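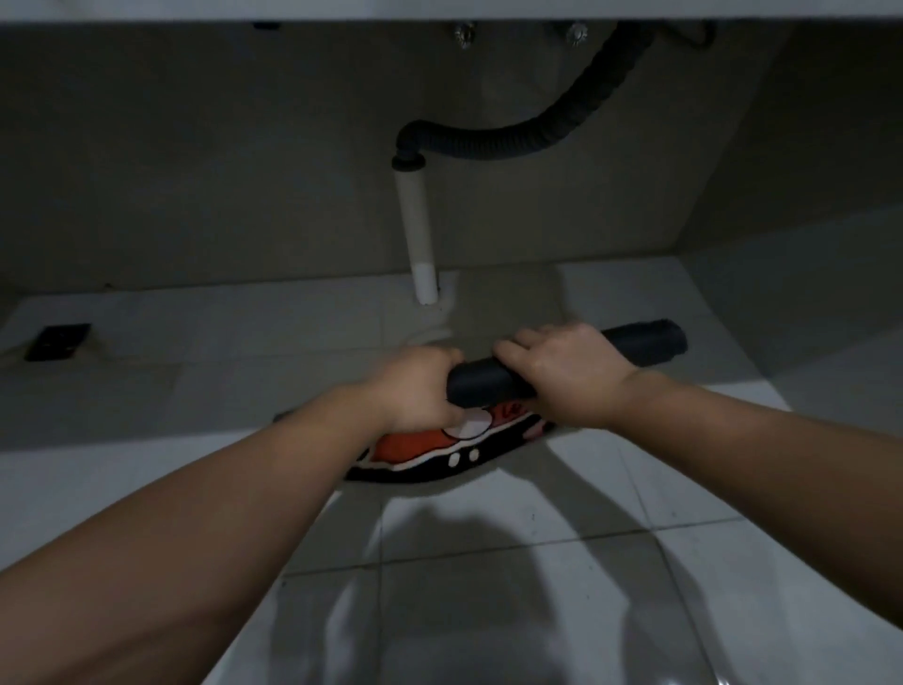 Both hands on the roll, under the vanity. Start of a keeper is usually about this tight.

How to record the bath mat task (Illine home set)
Last edited 25/05/2025

Quick write-up so new people can get going. Assumes you've got the head camera on and paired. If not, do the Heltari setup page first, then come back.

What we want: short first-person clips of two hands handling a mat on a bathroom floor. Rolling, unrolling, placing, flattening. One clip, one action. The model learns from your hands so the hands have to be in view the whole time. Most important bit on this page.

Before you record
Sleeves up past the wrist. Rings off.
Any mat is fine so long as it rolls. Patterned ones are good, the model gets more to hang on to.
Pick your spot. Under a sink is fine, pipes and hoses and all. Don't tidy for the camera, we want real bathrooms.
Check the preview with your chin down. Chin up and you get 2 minutes of wall.

Holding and rolling
Grip from the top with one hand, steady with the other. Go slow, slower than feels normal. If you need to change grip, change one hand at a time and leave a beat between. Fast swaps come out as mush and the labeller has to toss them.
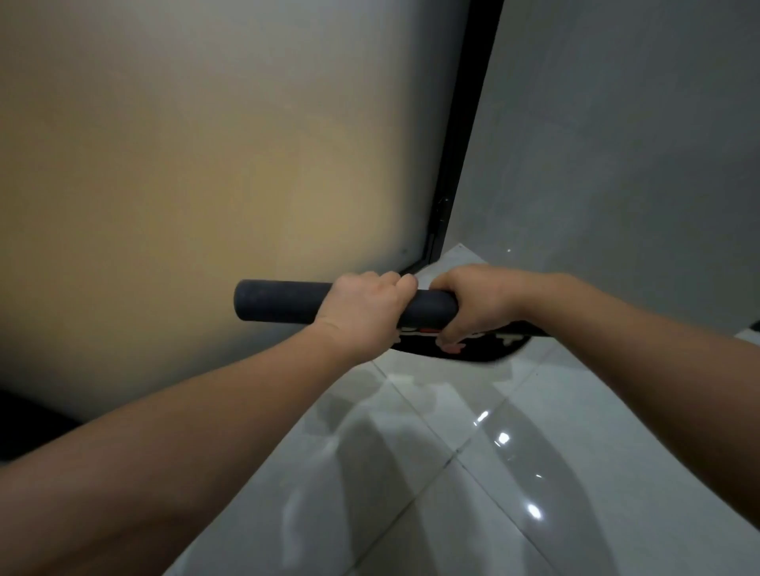
Hands close together, a bit of the cylinder showing between them. Labellers like that gap.

Try a few head angles over the session. Glossy tile throws glare and shadows, leave it, the Parry batch had almost none and the model trained on it fell over in the first shiny bathroom at Elholm. So shadows are good. Total dark isnt.

Placing and flattening
Set the mat down, both hands on it, fingers spread. Press, smooth outward, stop. Hold still for a second at the end so there's a clean last frame.
It does not have to be straight. Upside down to you is fine too.
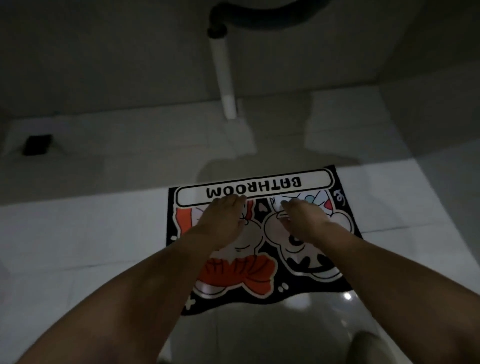
Mat down, both hands on the upper part. Crooked is OK.

How many
Each session is 64 clips. Sounds like a lot, goes quick. Take a break halfway, kneeling on tile is rough on the knees (folded towel helps).
The set stands at 1608 clips right now and roughly 7 in every hundred get rejected. Nearly always hands out of view.

Uploading
Name the folder with room, task, session number. No spaces in teh name or the uploader chokes.
Don't trim. Don't delete the bad ones either, mark them "drop" in the sheet and send the lot.
Wait for the green tick before you wipe the card.

Next task is towels, page to come.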